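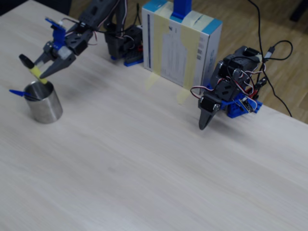 Selon Fouad Kanaan, le plus long dans l'apprentissage d'un robot, ce sont les exemples, et il en faut toujours plus que prévu. Il en avait promis 600 à ses collègues de Ralby. Il en est à 700 et la collecte continue.

La tâche tient en une phrase : prendre un objet allongé sur la table et le mettre dans un gobelet en métal. Un opérateur guide le bras à distance, le système enregistre les positions des moteurs et les images, puis on recommence. « Une prise dure quelques secondes. Ce qui prend du temps, c'est de remettre la table en état et de décider si on garde », explique-t-il.

Le tri se fait le jeudi, avec Kwan-ho Wan. Les deux hommes ne sont pas toujours d'accord. Kanaan voudrait garder les essais hésitants, ceux où la pince s'y reprend à deux fois avant de descendre. « Si le modèle ne voit que des gestes parfaits, il ne sait pas quoi faire quand il arrive de travers. » Wan en écarte davantage. « Une correction, d'accord. Une minute de tâtonnements, non, il va apprendre à tâtonner », répond-il. Ils ont fini par étiqueter ces essais à part, dans un dossier nommé Doller, et n'en injectent qu'une partie à chaque entraînement.

Le premier modèle, entraîné en février, s'arrêtait juste au-dessus du gobelet. Wan a mis 3 jours à comprendre : les opérateurs marquaient tous une pause à cet endroit, le temps de vérifier l'alignement. « Le modèle avait très bien appris la pause », dit-il. Il a fallu refaire une bonne partie des enregistrements avec une consigne simple – ne pas s'arrêter avant d'avoir lâché.

Depuis, la position du gobelet change à chaque série, et les opérateurs aussi. Kanaan y tient : chacun a sa façon d'approcher, plus haute ou plus en biais, et un jeu de données fait par une seule personne lui ressemble trop.

L'objectif est maintenant de 1 000 exemples retenus. Le lot sera ensuite transmis à l'équipe de Lendora, qui doit l'essayer sur ses propres bras. « Chez eux la lumière est différente, la table aussi, prévient Wan. Je m'attends à devoir en refaire. »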